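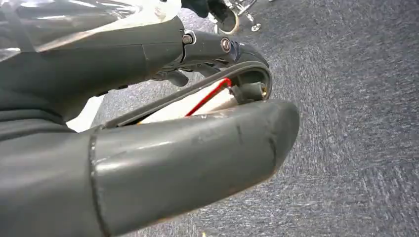 Navville Allotment Association
Minutes of the October meeting, Whitelaw Hall, 7 p.m.

Roald Holmgren in the chair. Minutes of the last meeting were read and approved with one correction: the broken standpipe is on the Odamholm side, by the lower gate.

1. Water
The standpipe has been repaired. Water to all plots will be shut off at the end of the month and turned back on in spring. Plot holders should drain their own hoses and barrels. Kamrul Munasinghe asked whether the tap by the shed could stay on through the winter. Agreed to leave it off, as the pipe there is not buried deep enough.

2. Rents
Rent stays at $40 a plot. Four plot holders have not yet paid for the coming year and will get a second letter. If there is no answer by the next meeting, their plots go to the waiting list.

3. Compost
The bins along the north fence are full. Bindweed roots and cooked food were found in two of them. A new sign will go up. K. Munasinghe will ask Noturstead Farm for a load of straw.

4. Lower path
The path floods after heavy rain and the boards have rotted. A quote of $1,000 for gravel and edging was discussed. Several members thought this was high. R. Holmgren to get a second quote before any money is spent.

5. Any other business
Bonfires: the rule remains after dusk only, and none when the wind is toward the houses. The key to the mower shed is still missing. Please check coat pockets.

Meeting closed at 8:40 p.m.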